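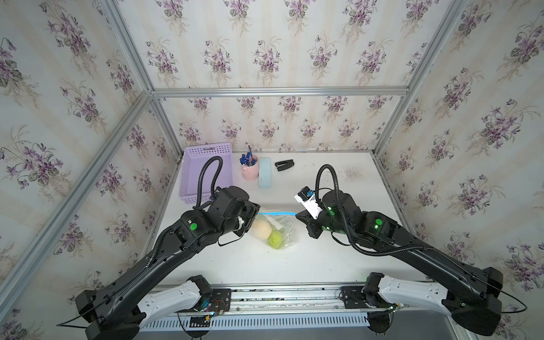 Figure 5. Two-arm cell with a zip-top bag between the grippers.

Vomier Two-Arm Cell: Set-Up Guide
Section 5: Clearances and Cables
By Seema Rastogi, Oltico
26 November 2021
Reading time: 2 minutes

Follow these steps at the start of each shift and after any change to the cell.

1. Switch off power to both arms before reaching past the mounting rail.

2. Check the screws on both mounting plates. Tighten any that have moved.

3. Lift each cable conduit by hand. It must form an open loop above the wrist and must not catch on the corner posts.

4. Tie stray cables near the gripper with a zip tie. Trim the tail flush.

5. Place the work item between the two arms. Keep spare items at the back of the table, 200 mm or more from the work item.

6. Step back from the near edge and restore power. Wait for the green light on each elbow.

CAUTION: Keep hands out of the cell while either elbow light is green.

NOTE: For soft packs such as zip-top bags, run the first pass at 70 percent speed. Only one gripper may close on the bag until that pass is complete.

7. Enter the check on form 1120 and sign it. Santosh Kaushik keeps the blank forms at the Flelturgate site.

If an elbow light does not come on, switch off power and go to Section 6.

This site uses cookies. Accept | Manage settings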